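Week 4 handout: Quality certification for small tech firms
Unit coordinator: Olga Daza 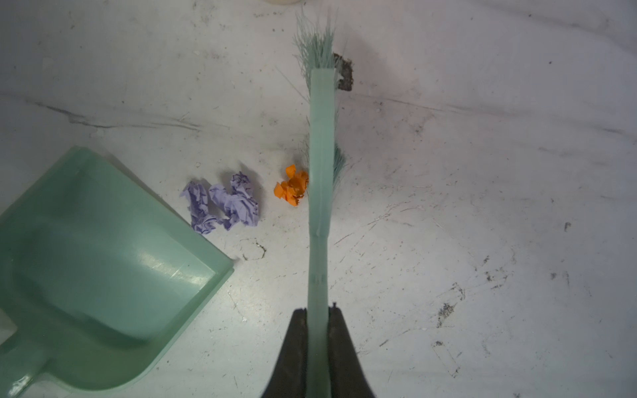
What a certificate covers

A certificate applies to a management system, so read the scope statement first! Stetska, our case study this week, certified its support desk but left its hardware workshop out — perfectly allowed, and a great one to argue over in the tutorial.

Stage 1 and stage 2 audits

Stage 1 checks the documents. Stage 2 is where it gets really interesting, as auditors talk to staff and sample the records. At Stetska they pulled 100 tickets out of 1,000 and found two minor nonconformities, both in how complaints were closed off.

Before the tutorial

Read Erick Mutiso's case notes (sections 2 and 3, plus the lovely flow chart at the back).
Draft a scope statement for Skorau in your own words, 200 words at most.
Bring one question for Simone Vasconcelos, our guest auditor — she loves the curly ones!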